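Tuesday, late

I have finally watched the sixth episode of Tridmont, and I'm going to write it all down tonight while it's still rattling around in my head, even though I have to be up before seven and the dishes are still soaking.

I should say that I was very close to giving up on this show. The fifth one was fifty minutes of people walking up and down the same corridor of the station, having the same argument about the water ration, and I remember writing in here that I'd give it one more week and then go back to my old favorites. Well, I'm glad I gave it the week! We finally leave the station, and we finally get to see Getthorpe, which they have been talking about since the very first scene as if it were heaven with a landing pad. It's a mining town, of course, and a pretty sorry one, with laundry hung between the pipes and a market that sells mostly soup. I loved it. I could have spent the whole hour in that market.

The pilot goes down there looking for her brother's old ship, the Lazaridis, and I was so sure it would be a wreck, or sold for scrap, or that some villain would be sitting in the captain's chair waiting for her with a speech. But no, there it is in dock 172, in perfectly good shape, with a family living in it. They have curtains up. The little boy has drawn all over the navigation panel in what looks like crayon, and she stands there looking at his drawings and doesn't say one word for the longest time, and I'm afraid I had to put my tea down.
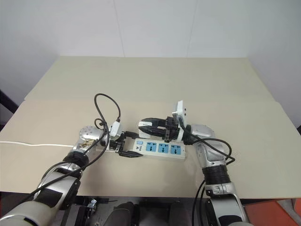

What I keep turning over is the repair scene, after she's decided to stay the night and the heating fails. The old mechanic lays his tools out one by one and tells her how her brother once fixed the same heater with nothing but a spoon and a bad temper, and it's so quiet and takes such a long time, and I didn't want it to end. I do wish they hadn't lit it so dark, though. I'd gladly have traded all that moody blue shadow for a plain pale tabletop like the one in the picture, bare except for a white power strip and a pair of silver-and-black robot arms reaching in, where a person can see what's what. Half the time I couldn't tell if the mechanic was holding a wrench or a piece of bread (and with him it could easily have been bread).

Then there's the business with Trarkside, and I'm less happy about that. They've been hinting all season that the Trarkside fleet is on its way, and every episode someone looks at a screen and goes pale, and then the credits come up. It happened again tonight. I know they're saving it for the finale, and I suppose I'd do the same if I had a fleet and only enough money to show it once, but a person does get tired of watching other people go pale.

The music was better, or else I've gotten used to it. There's a tune on some sort of squeeze-box when she walks back through the market in the morning, and I've been humming it ever since, all through brushing my teeth, which is not easy to do. I want to see if I can pick it out on the piano this weekend. I think it starts on a G.

One thing I still don't understand is why she left the key with the boy. Either she means to come back for the ship or she's giving it to them for good, and I went back and watched that bit twice and I still can't decide. I'm leaning toward giving it. She didn't look back at the door - but then she never looks back at doors, she didn't in the first episode either.

Must remember to move the chair before next week, my neck is stiff as a board from that corner of the couch. And the dishes. I'll do them in the morning.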